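Section 4: Installing and setting up the Mitero label printer

This section covers mounting the printer, loading media, connecting it to the network and printing a test label. It applies to the bench model and the wall model. Settings that apply to one model only are marked.

Read section 2 (Electrical safety) before connecting the supply.

4.1 Before you start

The printer needs a flat surface that will carry its full weight with a roll fitted. Leave 40 mm clear behind the case for the cables and enough height above the lid for it to open fully. Do not place the printer over a heater or in direct sunlight. Direct thermal labels darken when they are stored warm, and a roll left in a hot printer may be unusable by the next morning.

Check that the carton contains:
Printer
Power unit and mains lead
Network cable
Spindle with two end flanges
Cleaning pen
Sample roll of Flutex labels

Keep the foam inserts. The printer must be returned in its original packing if it is sent for repair.

4.2 Unpacking

1. Lift the printer out by the base. Do not lift it by the lid.
2. Remove the tape from the lid and from the front cover.
3. Open the lid and take out the card strip between the print head and the roller.
4. Close the lid and check that it latches on both sides.

CAUTION: The print head is easily scratched. Do not touch it with a screwdriver, a blade or a ring.

4.3 Fixing to a wall (wall model only)

1. Hold the bracket against the wall and mark the 4 fixing holes.
2. Drill and plug the holes to suit the wall. Screws are not supplied.
3. Fix the bracket with the lip at the top.
4. Hang the printer on the lip and push the lower edge back until it clicks.
5. Fit the locking screw from below.

The bottom of the bracket should be 1300 mm above the floor if the printer will be used standing. Where staff of different heights share it, fit it lower. The display can be read from above but not easily from below.

4.4 Loading a roll

1. Press both lid catches and open the lid.
2. Slide one flange onto the spindle, then the roll, then the second flange.
3. Drop the spindle into its slots with the labels feeding from the top of the roll.
4. Pull the leading edge under both guides and over the roller.
5. Move the guides in until they touch the edges of the backing paper. Do not pinch it.
6. Close the lid. The printer feeds one label and stops.

If the printer feeds several labels and shows MEDIA, the gap sensor has not found the edge of a label. Go to 4.7.

NOTE: Rolls wound with the labels facing inwards can be used, but must feed from the bottom of the roll. Set Media > Winding to IN before closing the lid.

4.5 Connecting the power

1. Make sure the switch at the back is at 0.
2. Plug the power unit into the printer, then into the mains.
3. Set the switch to 1.

The status light flashes amber during the start-up check and turns steady green when the printer is ready. A steady red light means the check has failed. Switch off, wait one minute and switch on again. If the light is still red, note the code on the display and contact your supplier.

4.6 Connecting to the network

The printer takes an address automatically if the network provides one. To set a fixed address:

1. Press Menu and choose Network > Address > Manual.
2. Enter the address, mask and gateway. Use the arrow keys to change a digit and OK to move to the next.
3. Choose Network > Port. The factory setting is 2304. Change it only if this port is already in use.
4. Choose Save. The printer restarts.

Enter the same port number in the Skolturari print software, under Devices > Add. If the two numbers differ, the software lists the printer as offline even though its web page opens normally.

Sites using the Sutherland stock system must also tick Raw output on the device page. Without it, the first line of each label is lost.

NOTE: Keep a written record of the address. Restoring the factory settings clears it.

4.7 Setting the gap sensor

The sensor has to be set again whenever the label stock is changed for one with a different backing. White and yellow backing papers pass different amounts of light.

1. Open the lid and peel off enough labels to leave a bare length of backing.
2. Place the bare backing over the sensor and close the lid.
3. Choose Media > Sensor > Set. The display shows BACKING OK.
4. Open the lid, pull a label over the sensor and close the lid again.
5. Press OK. The display shows LABEL OK.

If either message does not appear, clean the sensor with a dry cotton bud and repeat from step 1. Continuous stock has no gaps. For this, set Media > Type to CONT and skip the steps above.

4.8 Labels for bins, shelves and trays

The software includes a layout for each common storage fitting. Choose the layout before typing the text, as changing it afterwards resets the type size.
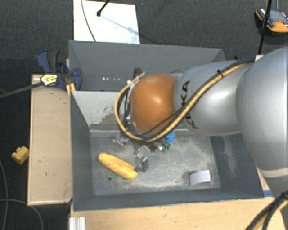

Use the wide layout for bin fronts and the narrow one for shelf edges. Both leave a blank margin on the left so that the label can be trimmed without cutting into the barcode. Do not reduce a barcode to make room for a longer description. Shorten the description, or move part of it to the second line.

Before applying labels:

1. Wipe the surface with a dry cloth. Remove oil with a suitable cleaner and let the surface dry.
2. Peel the label from the corner and apply it from one side to the other.
3. Press firmly along its full length.

Standard adhesive does not hold well on powder-coated or textured surfaces. Order the strong adhesive grade for these. It cannot be removed cleanly.

4.9 Printing a test label

1. Hold Feed and press OK.
2. Check that the border is complete on all sides.
3. Scan the barcode with the reader that will be used on site.

Border missing at left or right: move the guides and repeat.
Border missing at top or bottom: repeat 4.7.
Print pale all over: raise Print > Darkness by one step.
White line along the label: clean the print head with the pen supplied.
Barcode prints but does not scan: lower Print > Speed by one step, then try again.

Raise the darkness only as far as needed. High settings shorten the life of the print head and can make narrow bars run together.

4.10 Recording the installation

Fill in the card inside the back cover with the serial number, the network address, the port and the label stock in use. Keep the card near the printer. The supplier will ask for these details before opening a repair request.

Section prepared by Tormod Dahlgren. Checked by Sverre Magnusson, October.

Continue to section 5, Cleaning and routine care.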